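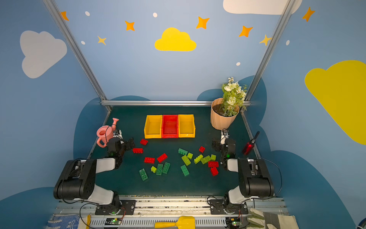 Acceptance Test

The Danum site opened at six on Saturday, August 26, 2023, and the Caron cell was powered up before the lights in the corridor came on. I signed for the key and read the work order again. Task: put away toy bricks. Customer: Hemum, which ran child care rooms and paid an evening shift to do the same thing. Time allowed per run: 130 seconds. Required success rate: 60 percent.

The low figure had been my suggestion. Hemum's side had asked for all of them, every time, and I had asked how often their own staff managed that. They took a week to reply and then accepted 60.

The test plan was kept in a document called Pusitz, after the street where it was drafted. Pusitz said that a brick counted as put away when it was in a bin and no part of the gripper was touching it. It said nothing about which bin. I had raised this in writing. The answer was that color would be handled in a later revision.

I started run 41. The left arm settled beside the bricks with its jaws open and stayed there. On the log this appeared as "planning." The right arm went to the bins. I had learned to watch the one that moved and worry about the other.

A person clearing a floor sweeps with the side of the hand and takes whatever comes. The Caron approached each brick as a separate matter. It chose a grasp, closed, checked the motor current, and lifted. If the current was wrong it opened and began again, with no sign that the second attempt was any different to it from the first.
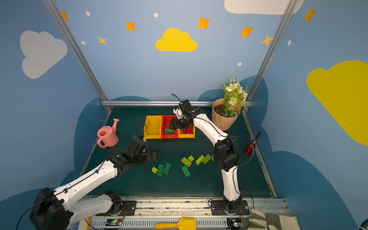
Can it clear a playroom by itself yet?

It can clear a fixed table with known bricks on it, slowly, while someone stands near the stop button. A playroom floor is outside the test.

I typed that into the form, under Remarks, and moved on to the next field, which asked for the name of the operator. The cursor waited. The field did not accept blanks — I had reported that as well — so I entered the cell number and it passed.

At the time limit the arms stopped where they were. I reached in, picked up what was left on the table, dropped it in the nearest bin and reset the clock.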